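검색어를 입력하세요
검색
상세검색

마지막 배

스코르네로로 가는 배는 하루에 두 번 있었다. 겨울에는 한 번으로 줄었고, 그마저 파도가 높으면 뜨지 않았다. 나는 매표소 유리창에 붙은 종이를 읽었다. 1월 7일 운항 종료. 그 밑에 작은 글씨로 승객 감소 때문이라고 적혀 있었다.

매표원은 왕복이냐고 물었다.

"편도요."

"오늘 들어가면 못 나오는데요."

"우편선이 있다고 들었습니다."

"그건 3월까지만 다녀요. 그것도 사람을 태워 줄지는 선장 마음이고."

나는 편도 표를 받았다. 표는 얇았고 뒷면에 알토넨 해운이라는 이름이 찍혀 있었다. 그 회사는 이미 다른 이름으로 바뀌었는데 남은 표를 계속 쓰는 모양이었다.

배에는 나 말고 세 사람이 탔다. 노부부와 사료 포대를 실은 남자였다. 남자는 포대 위에 앉아 배가 방파제를 벗어나기도 전에 잠들었다. 노부부는 보온병 하나를 번갈아 마셨다. 나는 난로 옆 자리에 앉았지만 난로는 꺼져 있었다.

어머니가 섬을 떠난 것은 1984년이다. 나는 그때 여섯 살이었고 배 안에서 내내 토했다. 그것 말고는 기억나는 게 별로 없다. 어머니는 섬 얘기를 거의 하지 않았다. 해마다 라르캄에 있는 사무소로 토지세를 부쳤고, 영수증이 오면 과자 깡통에 넣었다. 작년 가을에 그 깡통이 내 차지가 되었다. 안에는 영수증과 열쇠 하나가 있었다.

섬까지는 두 시간이 걸렸다. 선착장에 내리자 사료 포대 남자가 어디로 가느냐고 물었다. 등대 아래 집이라고 했더니 그는 나를 한참 쳐다보았다.

"거기 지붕이 멀쩡하려나."

"가 보면 알겠지요."

"타요. 어차피 그쪽으로 가니까."

트럭은 자갈길을 천천히 올라갔다. 길 왼쪽으로 빈집이 이어졌다. 남자는 집마다 누가 살았는지 말해 주었는데, 이름이 아니라 하던 일로 불렀다. 그물집, 빵집, 이 빼는 집. 우리 집은 뭐라고 불렀느냐고 물었더니 그는 기어를 바꾸고 나서 대답했다.

"라디오집. 창문 열어 놓고 하도 크게 틀어서."

어머니가 라디오를 크게 틀어 놓는 모습을 나는 본 적이 없었다. 어머니는 텔레비전도 소리를 줄여서 보는 사람이었다.

지붕은 반쯤 멀쩡했다. 부엌 쪽은 괜찮았고 안방 쪽은 서까래 사이로 하늘이 보였다. 열쇠는 맞지 않았다. 남자가 어깨로 문을 밀자 자물쇠째 떨어져 나갔다. 그는 미안하다고 했고 나는 괜찮다고 했다. 그는 장작 한 아름을 내려 주고 돌아갔다.

나는 부엌에 침낭을 폈다. 난로에 불을 붙이니 처음에는 연기가 방 안으로 돌아 나왔다. 연통을 몇 번 두드리자 마른 새 둥지가 떨어졌고, 그다음부터는 연기가 위로 올라갔다. 저녁으로는 배에서 먹으려던 빵을 먹었다.

찬장 맨 위 칸에 라디오가 있었다. 게디아라고 쓰인 상표가 아직 붙어 있었다. 뒤판을 열어 보니 건전지 자리는 녹으로 덮여 있었다. 나는 칼끝으로 녹을 긁어내고 손전등에서 뺀 건전지를 넣었다. 소리는 나지 않았다. 건전지를 도로 손전등에 넣고 라디오는 식탁에 올려 두었다.

밤에는 바람이 안방 쪽에서 들어왔다. 나는 부엌문에 담요를 걸고 못을 박았다. 망치가 없어서 돌로 박았다.
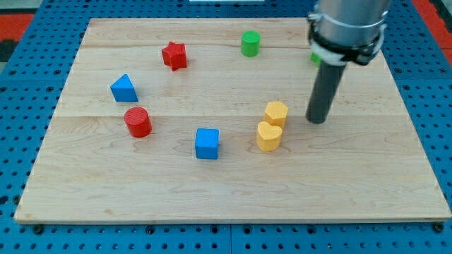 이튿날 아침에 문 두드리는 소리가 났다. 문은 벽에 기대어 놓은 상태였기 때문에 두드릴 때마다 흔들렸다. 배에서 본 노부부였다. 여자가 냄비를 들고 있었고 남자는 판자를 메고 있었다.

"라디오집 딸이라면서."

여자가 말했다. 나는 그렇다고 했다.

"집은 팔 거요?"

"사려는 사람이 있나요?"

남자가 웃었다. 라르캄 사무소에서 땅까지 합쳐 840을 부른 적이 있는데, 그것도 오래전이라고 했다. 지금은 100을 불러도 보러 오는 사람이 없을 거라고 했다. 나는 아직 정하지 않았다고 대답했다.

우리는 냄비에 든 생선국을 난로에 데워 먹었다. 여자는 식탁 위의 라디오를 보고 손을 뻗어 다이얼을 돌려 보았다.

"이걸로 일기예보를 틀었지. 배 나간 집들이 다 들으라고. 그때는 라디오 있는 집이 얼마 없었으니까."

나는 숟가락을 내려놓았다. 어머니가 그런 얘기를 한 적이 있느냐고 여자가 물었고, 나는 없다고 했다. 여자는 더 묻지 않고 국을 떠 주었다.

식사가 끝나자 남자가 안방 지붕을 보러 올라갔다. 나는 밑에서 사다리를 잡았다. 그는 판자 두 장이면 비는 막겠다고, 나머지는 날이 풀린 다음에 하자고 했다. 못은 자기 집에 거의 100개쯤 있으니 가져다 쓰라고 했다.

오후에 나는 못을 가지러 내려갔다. 선착장에는 배가 없었다. 매표소 창은 안쪽에서 판자로 막혀 있었고, 시간표가 있던 자리에는 압정만 남아 있었다. 나는 못 봉투를 받아 주머니에 넣고 다시 자갈길을 올라갔다. 이 빼는 집 앞에서 한 번 쉬었다. 거기서부터는 길이 가팔랐다.

관련 글
자갈길 (단편)
우편선을 기다리며 (단편)
소금 창고의 겨울 (연재)
최근 올라온 글: 등대 아랫마을

문의하기 | 이용 안내 | 글의 저작권은 글쓴이에게 있습니다. 무단 전재를 금합니다.
맨 위로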